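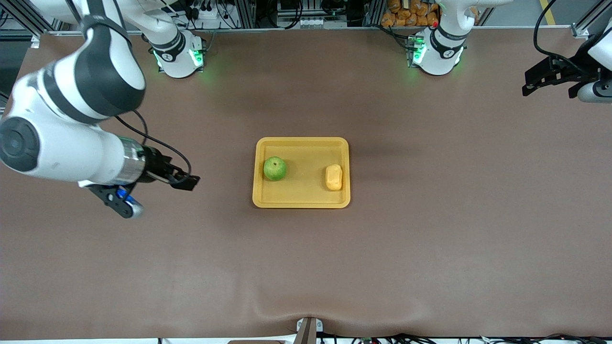

4.2 Notification of parents after an arrest

The second part of the study looked at how quickly schools told families that a member of staff had been arrested or charged. We examined the written procedures of 21 secondary schools in the Busberg district and compared them with the letters those schools had sent. Letters were supplied by the district office with names removed. No pupil was approached at any stage.

All the procedures required the head teacher to speak to the police before writing to parents. They differed on what should follow. Most set a time limit for the first letter, but only four said who should sign it if the head teacher was away. Aigner and Wyss found the same gap in their earlier review of boarding schools, and suggested that it led to delay during holidays. Our material supports that reading, although the number of cases is small.

Figure 3 shows the time between charge and first letter for each school. Schools that kept a draft letter on file wrote sooner than those that did not. The difference remained when we left out the two largest schools, each with more than 500 pupils. Length of letter had no clear bearing on delay.

Figure 3. Time from charge to first letter to parents, by school, in working hours. Schools with a draft letter on file are grouped on the left.

The wording of the letters also varied. Some named the charge in full, while others spoke only of "a police matter". Where the wording was vague, the school's telephone log recorded more calls in the days that followed, and several callers asked whether their own child had been involved. Head teachers told us that they had been unsure what they were allowed to say before the first court hearing. Ortner describes similar doubts among sports clubs, and recommends a form of words agreed with the police in advance.

We did not assess whether any letter affected later court proceedings. That question would need access to case files, and is taken up briefly in Section 6.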